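Wiltico Home Arm: Workshop Set-up Guide
Section 6. Preparing the simulated kitchen and setting the knob task

6.1 Purpose of this section

This section explains how to load the kitchen model, place the arm in front of the stove and prepare the first control knob exercise. It should be completed before any part of the arm is powered on the workbench. Builders working in the shared workshop at Kilgate should also read the bench rules kept beside the main isolator.

6.2 Before you begin

The arm must be fully assembled in accordance with Section 4, and the joint limits entered in Section 5 must have been saved. The computer should have the Trudono simulator installed, together with the kitchen pack. Close any other program that uses the graphics card.

CAUTION: Disconnect the motor supply at the bench before starting the simulator. The controller sends the same commands to the model and to the motors if both are connected.

6.3 Loading the kitchen

1. Start Trudono and choose Open Scene. Select the kitchen file with the stove, the microwave and the coffee maker.

2. Wait for the surfaces to finish loading. On older computers this may take some 2 minutes.

3. Open the Robot menu and load your saved arm. The base should be placed in front of the stove and to the left.

4. Set the physics rate to 1,000 steps per second. If the computer cannot keep up, 800 is acceptable for this exercise.

5. Open the room view and the gripper view. Adjust the room view until the cooktop, the control strip and the gripper can all be seen.
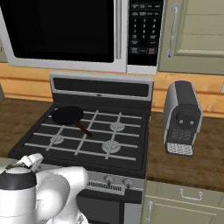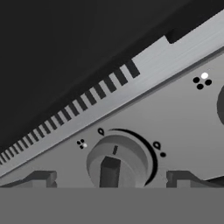

Room view, followed by the close view of a stove knob.

6.4 Setting the knob task

6. In the Task menu, choose Turn Knob. Select the burner by its marking on the panel. Each marking is a cluster of four dots, with the white dot showing the burner concerned.

7. Set the direction of turn and the finishing position. The small flame marks the low setting and the larger flame the high setting.

8. Set the closing force of the gripper to the lowest value offered. It may be raised one step at a time if the fingers slip.

9. Press Run Once. Do not use Repeat until a single run has ended without a fault.

NOTE: Cookware in the kitchen file is a solid object and will be knocked if the arm passes through it. Raise the travel height in the Path menu where the handle of a pan reaches over the grates.

6.5 Faults

Fault 318 indicates that a finger has met a fixed surface before reaching the knob. Stop the run, return the arm to its rest position and move the approach point away from the panel. Where the fault returns, check the finger length entered in Section 5 against the printed part. Fingers made from the earlier Sfakianakis drawings are longer than the present ones and must be measured.

6.6 Saving your work

Save the task under a new name. Files kept on the workshop computer are cleared each December, and builders should keep their own copy. Corrections to this section should be sent to Periklis Karras at the Kilgate workshop, quoting the step number.

Proceed to Section 7 for the first powered movement on the bench.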